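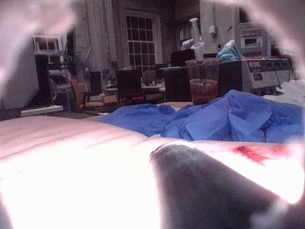
Wrist cam, right arm. Cup and syringe at the back of the table.

Surgical & Medical Robotics > Imitation Learning > Data Collection

**threadbare_ops**
Okay, so we're at 282 suturing demos for Berkeo and I need to argue with people who aren't in my lab. Setup is two arms, tissue pad, braided thread, a fixed camera up close plus the wrist cams. I do most of the driving. My question is whether I should be throwing out the ugly demos. By ugly I mean I missed the bite and went back in, or the thread snagged on a cut tail from an older stitch and I had to fish it out. My labmate says keep only the clean ones, and I keep sneaking the messy ones back into the folder (sorry!).
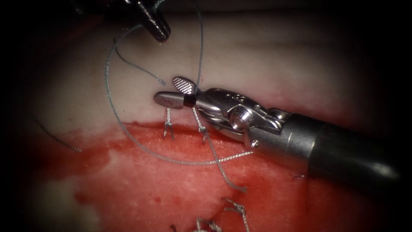

The other thing eating my time is regrasping. When I'm pulling thread through I'll let go and grab again closer in, sometimes twice, and I never do it the same way. The policy we trained on the first batch just sort of hovers there opening and closing its jaws, like it can't decide which version of me to copy. It's painful to watch.

**mopo_hand**
Keep the messy ones, but label them. We had the same hovering on a cable job and it went away once the recoveries were in there with their own tag. If all it ever sees is perfect thread handling, it has no idea what to do the first time the thread ends up somewhere dumb.

**gantrygoose**
Disagree! Messy is fine when the mess comes from the task. Your regrasps sound like operator habit to me, and I don't want a network learning my habits. Pick one way to pull thread, write it on a sticky note, and redo the batch. Also, are you sure it's the demos? What do the wrist views look like?

**threadbare_ops**
Redo the batch, he says. I'd like to see my thumbs again someday.

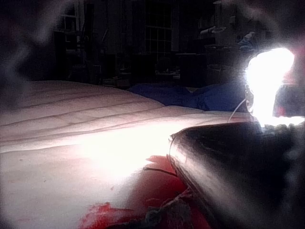 Wrist views are the part I've been putting off, because the fixed view is so much nicer to look at and that's the one I always check in Plokeo when I'm tagging. I only went through the wrist streams properly last night. You can make out the window panes clear across the room, and meanwhile the glare coming in from the right has bleached the pale quilted surface next to the gripper until the stitching lines are gone. So, yeah. Point to the goose.

**gantrygoose**
I'll take it. Lock your exposure and move the lamp before you record anything else.

**mopo_hand**
Or leave the lamp and move it a little every session? You want some variety in the lighting. I wouldn't toss the 282 over this. Train once with the wrist cams and once without and see which is worse.

**gantrygoose**
Variety, sure. Blown-out white isn't variety, there's nothing in those pixels to learn from.

**threadbare_ops**
Both fair. I can do the with/without run overnight on the Janevski box, it's free until the Ristadness people want it back. 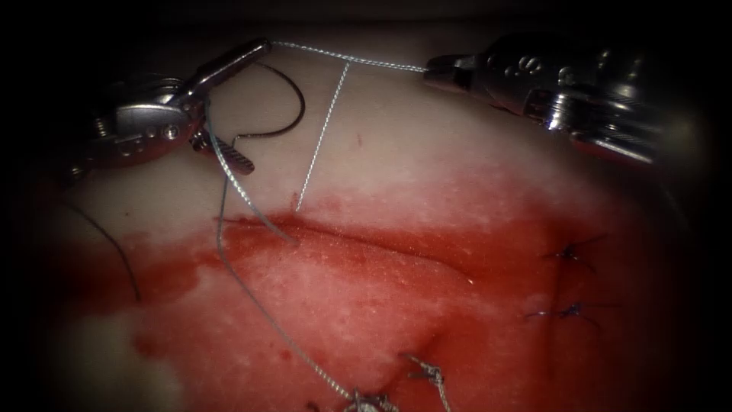 For new demos I'm going to try 10 with one fixed regrasp rule and 10 where I drive however I feel like, same lamp position for all of them. Each one gets a tag for needle handling, pulling and tying, so I can cut them apart later. Still not deleting the ugly ones though.

**mopo_hand**
Good. Put a start and end time on the recoveries too, a tag on the whole episode won't help you much.

**threadbare_ops**
Ugh, okay. There goes my evening.

Last updated: August 16, 2020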